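## 4. Running the table-clearing chore in the simulator

Do every step in this section before you load the chore onto a real arm. The Sevel controller runs the same program in both places, but the simulator is more forgiving about grip and contact. A clean run on screen means the program is ready for a slow first trial and no more.

### 4.1 What the arm can be asked to do

Release Dirwood supports three household chores: moving a single item across a table, clearing a table of up to four items, and wiping a flat surface. Folding cloth and loading a dishwasher are listed in the menu but are still experimental. Leave them off for any demonstration with guests.

In our October trials, mugs and bowls with one handle or none were moved correctly in 54 of 60 attempts. Thin glassware did much worse and is not supported.

### 4.2 Before you start

1. Close any other project that uses the Sevel controller.
2. Open **Chores > Table > Move one item**.
3. Set **Arm speed** to 70 percent. Don't use 100 percent until the chore has passed at the lower speed.
4. Set **Handle check** to On.
5. Press **Reset room**. Wait for the status line to read *Ready*.

> **Note:** Reset room returns the furniture and the item to their saved positions. It does not clear the log. Use **Log > New** if you want a separate record.

### 4.3 Setting the pick

1. Click the item you want moved. Its name appears in the Target box.
2. Choose **Grip by body** or **Grip by handle**. For a mug, start with the body.
3. Drag the drop marker to a clear part of the same table. Keep it at least one item's width from the edge.
4. Press **Preview path**. The path is drawn in green if the arm can follow it, and in red where it can't.
5. If any part is red, move the drop marker and preview again.

The room view should look like this before you press Run, with the arm raised and the mug upright on the table: 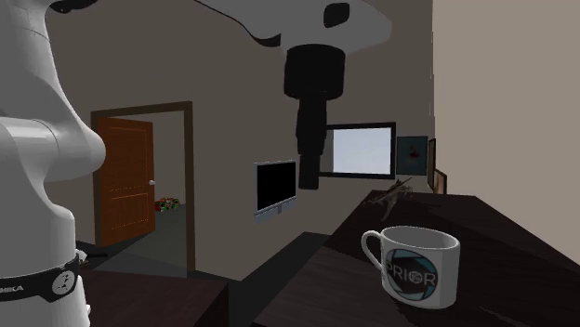
Sơn Dương asked, after reading the draft of this section, whether any of it was quicker than carrying the cup to the kitchen yourself. It isn't. One item takes nearly a minute at the recommended speed, and a person still has to choose the target and check the path. The chore is useful for long repeated runs and for users who can't lift or reach easily.

### 4.4 Running and checking

1. Press **Run** and keep the pointer over **Stop**.
2. Watch the first contact. If the item tips or slides, press **Stop**, then **Reset room**.
3. When the status line reads *Done*, open the log and look for the word *slip*.
4. Repeat until you have ten runs in a row with no slips.
5. Save the project under a new name.

> **Caution:** The simulator treats every mug as empty. Never use a saved project to move a cup holding liquid with a real arm.

If the arm stops halfway with code G2, the wrist has reached its limit. Turn the grip angle a little and preview the path again. Code G5 means the target was lost; select it again from the Target box.

Questions about grip settings go to Anika Abernathy. Section 5 covers moving the project to the real arm.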